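Home | Notebook | Bench log | Parts | People | Search

Thursday, PC teardown and refit, bench 2

Carrying on with the desktop tower. The question from the Preldale meeting was whether the arms can take over any of the bench chores we do on old office machines: pull the drive, pull the card, swap memory, leave the power supply alone. People at Akeck keep asking if we can do this "like a person would" and I keep saying parts of it. This entry is mostly so I can point them at something written down.

Setup unchanged from last time except the grip force limit, which I lowered one step after we bent a tray tab in May. Case on its side, panel off, power disconnected and checked by hand before anything moves. Chowdhury task script, version 13. I edited the approach heights and left the rest.

Started with the drive cage area. The cage is bright bare metal and throws glare when the bench light is on the right, so depth readings on the side wall are poor. The blue caddy reads fine. I would like to try a diffuser before blaming the software.

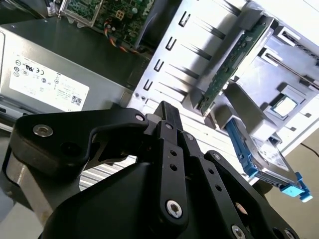

Guoqing Jin

Notes on the drive. The caddy is the easy part of this job because it was made to be handled, with a pull tab and some room beside it. The difficulty is getting the fingers in past the power supply without the linkage touching anything. Clearance is tight on the supply side and the planner takes a long way round. A person does this with two fingers and doesn't look. Time budget in the script for one drive is 387 seconds, which I think is too generous, but I am leaving it until the glare is sorted out.

Cables are still the main thing. The script treats them as fixed obstacles, and they aren't. If a bundle gets nudged, the map is old and we have to rescan. For now the rule is to rescan after every contact, planned or not. Slow, but I don't want to argue with a wire.

Memory next. Order of work as I have it in the script:
- find the slot bank and the latches
- line up the stick with the key
- touch down on the top edge, stop, check angle
- press one end, then the other

The last two need more care than the drive. By hand you feel a stick seat and you hear it. We have motor current and not much else, and the current looks about the same for a seated stick as for one that is jammed at an angle. Lurnel offered a fingertip sensor and I think we should take them up on it.

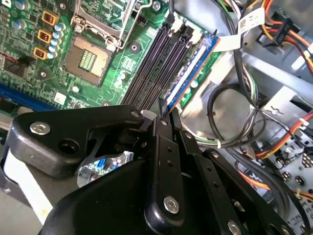
Finger on the top edge of the blue RAM stick. Stick is at an angle in the slots.

If the angle is off at touchdown the script should back out and realign. It should never push harder. I have written that at the top of the file in capitals. Also keep the finger path away from the CPU socket. The socket is empty and the contacts are exposed, and one slip there is the end of the board. I set a keep-out zone over it with a margin of 3 cm, which costs us some reach on the near slots. Acceptable.

Could a machine do this chore in a shop today? My view, for whoever reads this at Akeck: one model of case, same cable routing every time, somebody nearby, then yes for drives and cards. Mixed cases off a pallet, no. Memory I would still give to a person. The same goes for the household version of the question that comes up at every visit. Someone who wants a bigger drive in the family computer should borrow a screwdriver.

The parts rack has been worth the bother. With a fixed place for each thing, the put-down is the same motion every time and I can stop tuning it. Drive goes in one place, card stands upright in its slot. I want a second rack with wider gaps for the taller cards.
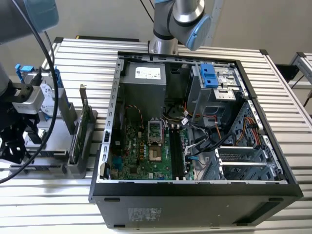
To do before next session

- Diffuser on the bench light, then repeat the cage scan
- Ask Lurnel for lead time on the fingertip sensor
- Log motor current for hand-placed sticks, seated and unseated, so there is something to compare with
- Tie back the loose cables near the drive area and note where the ties went
- Check the keep-out zone still matches after the case is moved
- Spare caddy, same type. We have 2 left in the drawer and one has a cracked tab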